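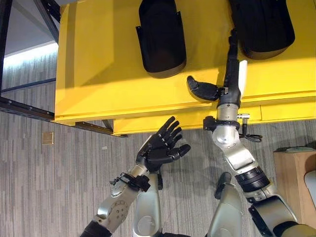 Bancada amarela com peças pretas, na zona de preparação.

Visita à Skenero, quinta-feira, 20 de fevereiro de 2025

A visita começou às nove, na receção, com a entrega dos coletes e a assinatura da folha de presenças. Éramos 20 inscritos, quase todos de empresas pequenas da região que fazem montagem ou armazenagem. Dividiram-nos em 2 grupos. O meu ficou com Mahtab Naseri, responsável pela logística interna, e o outro seguiu com Omid Jalali para a expedição.

Interessava-me sobretudo o mobiliário de preparação. Na nossa oficina usamos estantes cinzentas compradas em segunda mão, todas diferentes, e perde-se tempo à procura de peças. Na Skenero o mobiliário foi uniformizado em agosto. As superfícies de apoio são amarelas e a alcatifa é cinzenta, às riscas. Perguntei pela alcatifa, que me pareceu estranha num espaço destes. Mahtab Naseri explicou que a sala era antes de escritórios e que ainda não houve orçamento para a trocar.

O amarelo tem uma utilidade prática: as peças pretas veem-se bem à distância. Num tampo escuro, uma peça preta esquecida pode lá ficar até ao fim do turno. O acabamento é brilhante e limpa-se com um pano, segundo nos disseram, no fim de cada dia.

Passámos depois aos suportes pretos, alongados e de pontas arredondadas, com as laterais subidas. Estão montados na face do móvel amarelo, com espaço igual entre uns e outros. Cada suporte recebe um só tipo de peça e não tem tampa. Quando está vazio, percebe-se de imediato, sem abrir gavetas nem consultar listas. O preço indicado foi de 394 euros por módulo, já com a montagem, e o fornecedor é a Rorum.

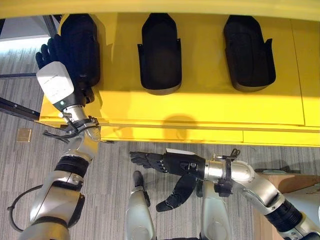

Marianna Grabowska observou que na Arngate tinham experimentado suportes abertos deste género e que acabaram por voltar às caixas com tampa, por causa do pó. Mahtab Naseri respondeu que ali não se corta nem se lixa nada e que o problema não se pôs. Para nós, que temos a serra na mesma sala, é um ponto a considerar.

A estante das peças maiores foi a última paragem. Tem estrutura metálica preta e prateleiras amarelas. Em cima ficam os cilindros metálicos, pousados diretamente na prateleira, e por baixo as carcaças pretas em forma de pé.

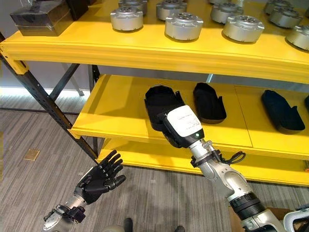

A regra da casa é que o mais pesado não vai para a prateleira de baixo, para evitar que as pessoas se dobrem com carga. Na nossa oficina fazemos o contrário, por hábito, e vou propor que se mude. Também não usam divisórias nas prateleiras. Perguntei se as peças não se misturavam e a resposta foi que a reposição é feita duas vezes por dia, em quantidades pequenas, e que isso chega.

O registo das existências é feito no Parsa, um programa que já conhecíamos. Têm 400 referências ativas e dizem que o inventário completo se faz numa manhã.

A visita acabou ao meio-dia e meia, com café na cantina. Fiquei com o contacto da logística e pedi as medidas dos módulos, que ainda não recebi. O estacionamento em frente ao edifício é só para funcionários; quem for à próxima visita deve deixar o carro na rua de trás.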